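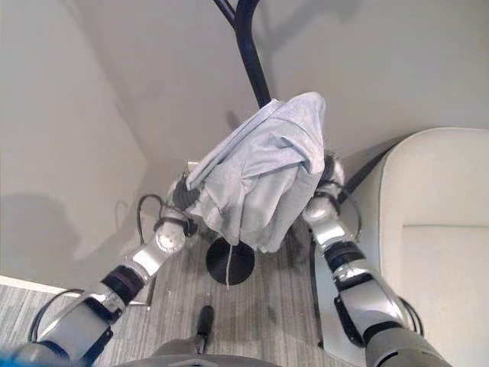
Is the Birkora gripper kit worth it for a two-arm build at home? For cloth, mostly, so long as you buy the better finger pads and don't mind a weekend of fiddling.

Longer version. Been running a pair of these since March, on arms I'd already got going with Judance joints. Paid 200 for the pair, secondhand would be less but I never saw any. The kit is two clawed grippers, two wrist plates, a bag of screws, a short cable for each side and a leaflet that is no use to anyone. Get the drawings off the Skelluvia forum instead, Milovan Leka redrew the lot and his hole spacings are right.

Fitting. First one took me all Saturday morning, second one under an hour. The wrist plate screws are soft – I rounded off two and drilled one out. Swap them before you start. Use a proper hex key as well, the one in the bag is cheese.

Cables. My main moan. The ones supplied are too short for a wrist that turns all the way over, so either you limit the turn in software or you make longer ones. I made longer ones and left a good loop at the wrist. Loops catch on things. Chairs, mostly. Still better than pulling a plug out mid-move, which I did 3 times in the first week.

Grip. Good on anything with a bit of thickness. Shirts, tea towels, a jumper. Thin slippy stuff is hopeless with the stock pads, it just slides out. Nguyen do a softer pad in the same size and they went straight on, a bit of a trim at the corners. Much beter. Wish I'd bought them on day one.

Two hands on one bit of cloth is where it gets fussy. If both sides pull you need the force limit set low or one of them wins. The default is 700 in whatever units they use (leaflet doesn't say). I'm on about 90 now. It'll hold a shirt by both sides without stretching the neck out. Took a lot of old shirts to get there.

Noise – fine. A whine when holding, you stop hearing it. Warm after a long session but never worrying.

Things I'd want changed: longer cables, decent screws, a force setting that survives a power cut. Mine goes back to the default every time and I've forgoten more than once. One ripped pillowcase so far.

Support answered my email in a couple of days and sent a spare claw tip without any fuss. Fair play to them.

Four out of five with the Nguyen pads. Three without. Wouldn't bother if you only want to pick up blocks, there's cheaper stuff for that.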